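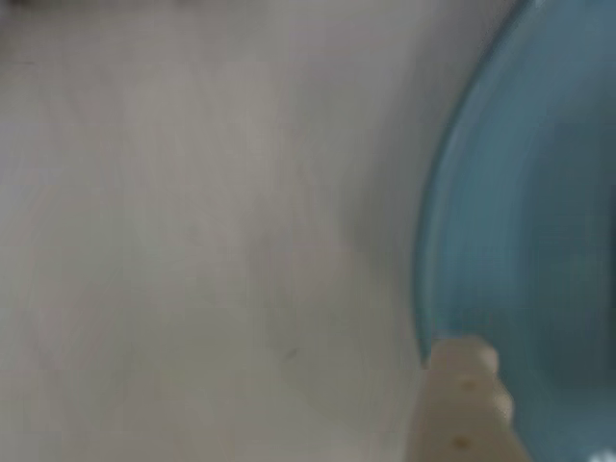

## Película autocolante Stirnano para bancadas: seis semanas depois

Comprei dois rolos da Stirnano em maio, a 15 euros cada, já a desconfiar. A embalagem promete "renovação total numa tarde" e eu nunca vi uma tarde render tanto. A alternativa era trocar o tampo da cozinha. O orçamento mais simpático que me deram ficava muito acima do que estou disposto a gastar numa casa arrendada.

Cada rolo traz uma espátula de plástico que risca. Usem um cartão velho embrulhado num pano. As instruções vêm em seis línguas e o português parece traduzido do alemão por alguém com pressa ("retirar o ar para fora da superfície").

### Aplicação

Limpei com álcool, esperei, comecei pelo canto do lava-loiça. Foi um erro, comecem pela parede. A cola agarra depressa demais para uma pessoa só, e quem descola para corrigir estica o material. Fiquei com uma ruga de 6 cm junto à placa que só saiu com secador, e ainda se nota com luz rasante. Gastei a tarde toda e mais a noite de quarta-feira.

Os cortes à volta da torneira são o pior. O guia quadriculado no verso não está alinhado com a margem do rolo, coisa que só percebi depois de ter cortado a segunda faixa torta.

### O padrão

Escolhi branco com veios cinzentos. A loja chama-lhe mármore, a etiqueta do rolo chama-lhe madeira clara, e eu continuo sem saber o que comprei.
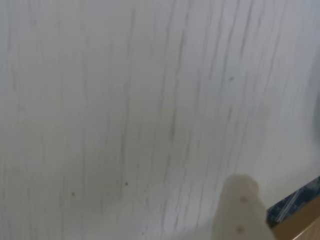

*Branco com veios finos em cinzento-escuro, ondulados e irregulares.*

A dois metros engana. Ao perto, nem por isso, e o desenho repete-se a cada 50 cm, o que numa bancada comprida dá nas vistas.

### Uso diário

Café e azeite saem com pano húmido. Açafrão não sai. O fabricante fala em resistência até 89 graus, número que me parece escolhido para soar a laboratório, e não tenciono pousar lá uma panela para confirmar. As juntas começaram a levantar na zona do escorredor ao fim da terceira semana. Colei-as com silicone transparente e até ver aguentam.

Antes disto tinha experimentado a película da Zovier num móvel da casa de banho. É mais fina, mais barata e descolou no primeiro inverno. A Stirnano é melhor, o que não é grande elogio.

### Vale a pena?

Para uma prateleira ou o interior de um armário, sim. Para uma bancada onde se cozinha todos os dias, só se for provisório. Dou-lhe 6 em 10. Falta ver se sai sem deixar cola quando eu entregar as chaves.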